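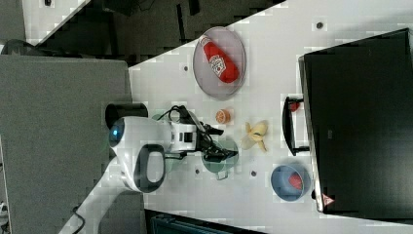 *The table before clearing: mug, plate with the ketchup on it, fruit, blue bowl.*

# Clearing and wiping down a small snack table

These steps are for a small white table that gets used for snacks and quick lunches, with a countertop oven or microwave at one end. The same order works on most kitchen tables. It takes around 7 minutes if the sink is close by.

## What you need

- A tray or a shallow tub
- A compost pail or a trash bag
- Two cloths, one damp and one dry
- Dish soap and warm water
- A few cotton swabs
- A small bowl with a lid for leftovers

The tray we use is a Kinden, 32 cm across, and it holds a plate, a bowl and a mug with no stacking. Any tray with a lip will do.

## 1. Take the food off first

Start with anything peeled or cut. A peeled banana browns quickly and the peel leaves a sticky patch, so pick up the peel and the fruit together and check underneath. If you want to keep the banana, slice it into a lidded bowl and put it in the refrigerator for a smoothie the same day. Otherwise it goes in the pail.

Cut citrus can be kept. Set it cut side down on a saucer, or wrap it, and use it by the next day. Half an orange left face up overnight dries out and isn't worth saving.

Look inside bowls before you move them. Food that is still good goes into the lidded bowl, and the empty one goes on the tray.

## 2. Put the ketchup back

Close the cap and wipe the neck of the bottle with the damp cloth. A bottle that has been lying on its side often has some ketchup under the cap, so open it once over the sink and rinse the cap if needed. Store it upright in the refrigerator door.

If the bottle was on a plate, treat the plate as used even if it looks clean.

## 3. Load the tray

Plate first, then the bowl, then the mug with its handle facing in. Pour out whatever is left in the mug before you carry it. Keep one hand under the tray when you lift it — mugs slide more than you expect.

## 4. Wipe the table

Mix a small squirt of dish soap into 200 ml of warm water. Dip the cloth and wring it out well. Wipe from the far edge toward you in overlapping strips, and turn the cloth over halfway through.

If your tabletop has small round holes in it, as ours does, don't pour water or spray directly on it. Crumbs and juice collect in the holes. Run a damp cotton swab around the inside of each one, then a dry swab.

Go over the whole top with the dry cloth. White surfaces show streaks, so check it from a low angle near a window.

## 5. Do the appliance end

Make sure the oven or microwave is off and cool. Wipe the door handle, including the back of it, where sticky fingers go. Check along the handle and the table in front of it for small things that got left there. Wipe around warning stickers gently and leave them in place.

## 6. Wash and return

Wash the mug first, then the bowl, then the plate. Dry the plate before it goes back in the stack.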